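Home | News | Crafts | Toys and Games | Events | Contact

Print this story | E-mail this story

Sock puppet classes return to Perker

Puppet-making classes for children and adults will start again in Perker in December, in the upstairs room at Stitska, the yarn and fabric store on Sampaio Street. The store stopped running them when its back stairs were rebuilt.

Clementina Azevedo will teach the classes as before. She made puppets for school shows before she opened the store, and several of her older ones are on the shelf behind the register, including a green dragon that has lost most of its felt teeth.

Each class has 12 places. Children under eight need an adult with them, and the adult does not need a separate place unless they want to make a puppet too. Most of them do, Azevedo said.

"They sit there for a while with their hands in their laps and then they ask if there's a spare sock," she said.

The basic puppet is a plain knee sock with a cardboard mouth, button eyes and yarn hair. It takes one session. Children who finish early can add ears or arms from the scrap box. The second kind has a stuffed head and a sewn body, and it takes 3 sessions. People signing up for that one should already be able to thread a needle and sew a running stitch. 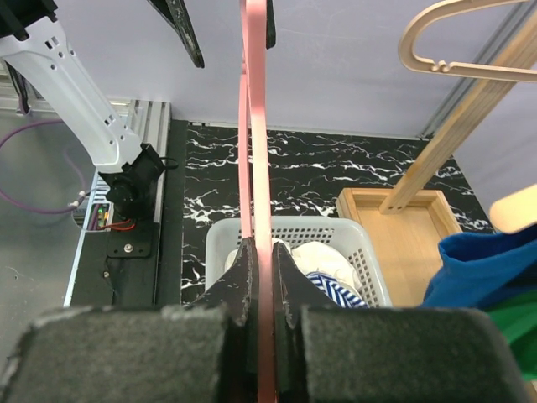 What to bring

Socks are supplied in gray, brown, and white. Anyone who wants another color should bring one, washed, and long enough to reach past the wrist of the person who will use the puppet. Ankle socks are too short. Odd buttons are welcome.

Glue guns will be used only by the teacher. Children will stick the mouths in with white craft glue, so puppets made in the late session may need to go home in a box and be left flat overnight.

The store has scissors for left-handed children. Please say so when signing up.

A new part of the classes this year is a short lesson on moving the puppet, taught by Bakari Owino. Owino performs at libraries with a traveling show called Bavach, which has 4 puppets and a stage that folds into the back of a station wagon. He will come in for the last part of each class.

He said most beginners open the puppet's mouth by lifting their fingers, which makes it look at the ceiling. He teaches them to drop the thumb and keep the fingers level. He also has them practice having the puppet listen while another one talks, and he said that takes longer to learn than the talking.

"Kids want to go straight to biting each other," Owino said. "We let them do that for a minute and then we start."

His own first puppet was a red mitten with two beads for eyes. He still has the mitten, but one of the beads is a replacement. 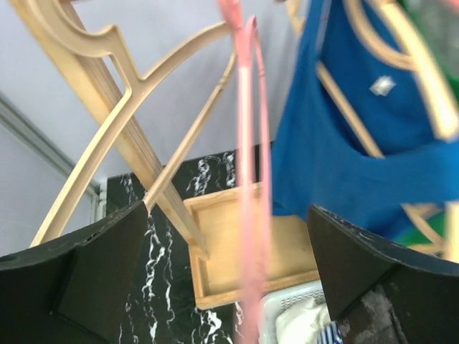 Times and sign-up

The early class begins at 10 a.m. and is meant for younger children. The late class begins at 2 p.m. and is open to all ages. The stuffed-head course meets at 6 p.m.

The complete stuffed-head course costs $49, with all materials included. Prices for the single classes are posted at the register. Payment is due at sign-up, and places can be moved to another class if the store hears by noon the day before.

Sign-up is in person at the front counter. Azevedo said a waiting list will be kept for the late class, which filled first the last time it was offered.

Print this story | E-mail this story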